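Home Articles Issues Authors Search

3.2 Work surface and objects

The choice of surface had more effect on the sorting tasks than we expected when the study was planned. In the first round the blocks were placed straight on the workbench, where small parts tended to catch at the rims of the holes. Munasinghe and Ong therefore proposed a plain wooden board, laid flat on the bench and large enough to hold a full layout with room to spare at the front.

Boards were bought from Kovlow, a joinery supplier in Redirville, and stored in the room for 40 days before use so that the wood could settle. Each was checked for warping with a straight edge. Eight were kept, and the others were returned. No varnish or oil was applied, as a trial piece with a satin finish gave glare under the ceiling lights and made the yellow blocks hard to tell from the surface at low angles.

The objects are coloured plastic blocks. We grouped them at the back of the board at the start of a layout and left the front clear, which gave the same starting area across sessions (Fig. 4).

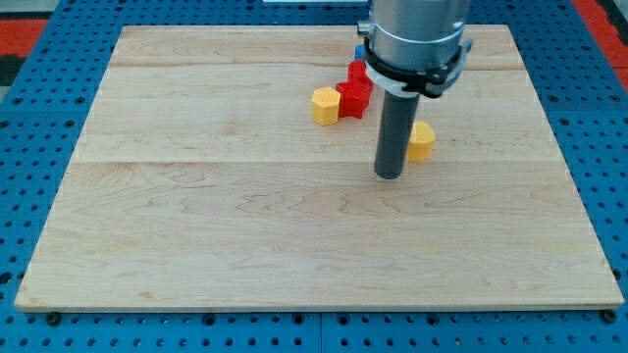

Figure 4. Light maple board on the perforated blue table, with a small group of plastic blocks on the back half. The yellow hexagonal block is at the far left of the group.

Joints between planks were a concern. Where two planks meet, a slight step can be felt with a fingertip even when it is hard to see, and a block pushed across it may turn. Boards with a step that could be felt were sanded along the joint and checked again. Layouts were drawn up so that no block started on a seam.

Of the 900 layouts prepared, 142 were set aside before analysis. Most of these had a block lying on its side when it should have been upright, or a group placed too far forward. Two of the authors (Purba and Anghel) went through the remaining layouts separately and settled differences by discussion. Hexagonal blocks were easier to place consistently than we had assumed, as their flat ends gave a firm base.

Boards were wiped with a dry cloth between sessions. Damp cloths were tried in December and raised the grain.

Shares 8 Comments 0

Contact the editors | Copyright the authors | Back to top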